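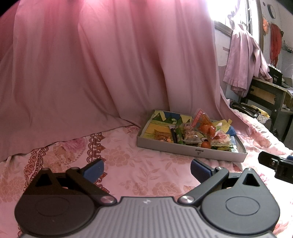
What does thread count measure?
The number of threads in one square inch of cloth, lengthwise and crosswise added together.

Notes for week 3, Household Textiles (O. Figueroa)

Warp threads run the length of the loom. Weft threads cross them. A plain weave goes over one, under one. Sateen floats over several, so it feels smoother and snags sooner.

A label reading 300 may count each ply of a twisted yarn separately. Check the ply before comparing two sheets.

Reading for next time: Pintér, chapter on printed cottons. Fiber worksheet due 1st August.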